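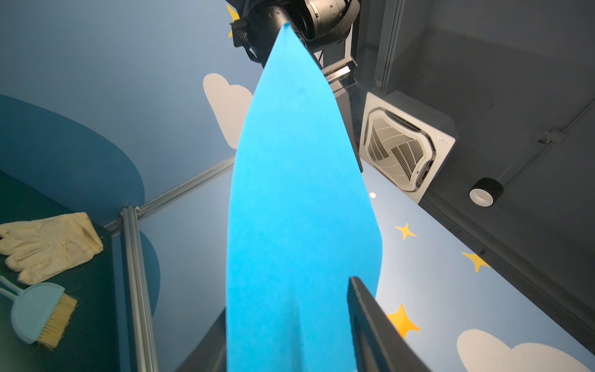 Ticket 623
Subject: Clisow season two plays out of order, and episode 4 has the wrong audio
Product: Flekau app for Hinds set-top box
Opened: February 2025
Priority: Normal
Status: Resolved

Customer report

I'm watching season two of Clisow on my Hinds box. When episode 3 ends, the app counts down and starts episode 5. If I go back and pick episode 4 by hand, it plays, but the sound is from the Tumgate crossover special. The picture is right. The talking and the music belong to the special, and it stays that way to the end.

I have signed out and back in. I have unplugged the box. Other shows are fine, including season one of Clisow. On my phone the same episode plays with the right sound, but it still skips from 3 to 5 there too.

The subtitles match the picture, so I could follow it, but I stopped because the special gives away who is under the helmet. I would like to watch these in order.

Reply from support

Thank you for the report. Please send us the following:

App version (Settings, then About, bottom line)
Audio language chosen for the episode
Whether "Play specials in story order" is on or off
Whether the show was added to your list before or after the special came out

Please don't reset the box yet. A full reset clears the playback log, and we would like to see it first.

Customer reply

Version is 23. Audio is English, the plain one, no surround. Story order is on. I didn't know it was a setting, so I must have said yes to something when the special came out. The show has been on my list from the start, August I think.

I sent the playback log from the menu. It said "sent" but gave no number.

Support note

Log received. Two separate problems.

1. Order. With story order on, the app builds its own list for the season and puts the Tumgate special between episodes 3 and 4. The special takes the slot of episode 4 in that list, and episode 4 has no slot left. When 3 ends, the app looks for the special, sees that it is stored under a different show, fails to open it, and goes on to 5. That explains why the phone does it too. The list is saved to the account and shared by every device.

2. Sound. The Hinds app keeps the audio track from the last title it tried to open. After the failed jump to the special, the track for the special is still held. Picking episode 4 by hand loads the new picture and subtitles but does not replace the held track. The phone app drops the track on a failed jump, so the sound there is right.

Reproduced on a test account with a Hinds box. Not seen on web.

Steps tried on the test account

Turned story order off, played episode 3 to the end. Result: still goes to 5. The saved list is not rebuilt when the setting changes.

Turned story order off, removed the show from the list, added it back. Result: goes to 4 as it should. Sound on the box still wrong.

Same as above, then closed the app fully and waited 60 seconds before opening it. Result: order right, sound right.

Same, waiting 20 seconds. Result: order right, sound wrong. The box seems to keep the app in memory for a while after it closes.
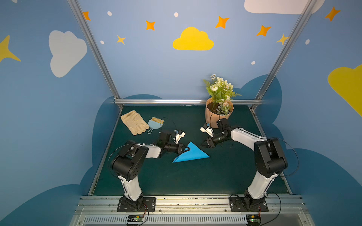

Two robot arms above a green work surface, with folded light blue paper between them.

Workaround sent to customer

1. Open Settings, then Playback, and turn off "Play specials in story order."
2. Go to your list and remove Clisow. Your watched marks are kept.
3. Search for Clisow and add it again.
4. Hold the Home button on the Hinds remote and choose Close App. Pressing Home once only hides the app.
5. Wait 60 seconds, then open Flekau.
6. Start episode 4 from the season page. Don't use the Continue Watching row, which can take up to an hour to catch up.

If you want to see the special in its proper place, watch it from the Tumgate page after episode 3, then return to the Clisow season page. Please leave story order off until the fix is out.

Customer reply

Did all of that. First time I must have only hidden the app — the sound was still wrong. Second time I held the button and got the Close App choice. Episode 4 now has its own sound and went on to 5 at the end.

Continue Watching still shows the last few minutes of the special, which I never opened. Can that be taken off? The picture on the tile is a spoiler too.

Reply from support

We have removed the tile from your account. It should be gone the next time you open the app. The tile was made by the failed jump, which the app wrongly counted as a viewing.

Customer reply

Tile is gone. You can close this.

Internal notes

List problem passed to the catalog team. The special needs to be linked to both shows, and episode 4 needs its own slot in the story order list. Rebuild saved lists for all accounts with the setting on.

Held audio track passed to the Hinds app team. Track should be cleared whenever a title fails to open.

False viewing marks logged as a separate ticket.

Help page for story order updated with the workaround. Remove that section once both fixes are live.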